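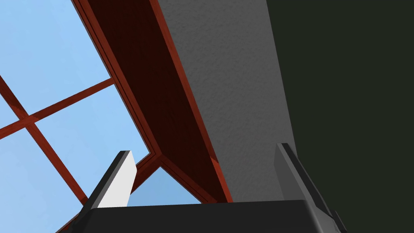 Two-finger gripper below a wood-framed window, simulated view

Retora is an automation program at the Plultier joinery works in Brarkidance. It was started in August with 12 workers.

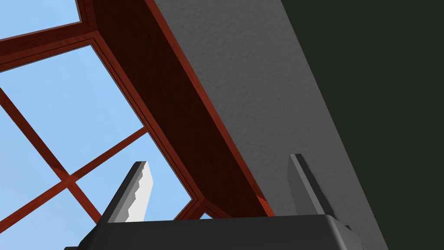 Gripper fingers and skylight in the Semple simulator

Staff now rehearse each task in simulation before the shift - a duty added to their job descriptions. Overhead work was reduced, but five workers asked to keep hand fitting.

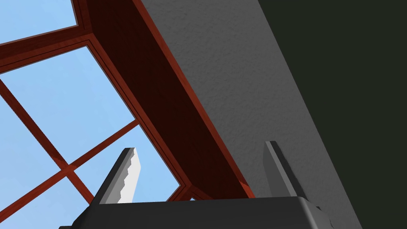

Open gripper, with textured gray surface at right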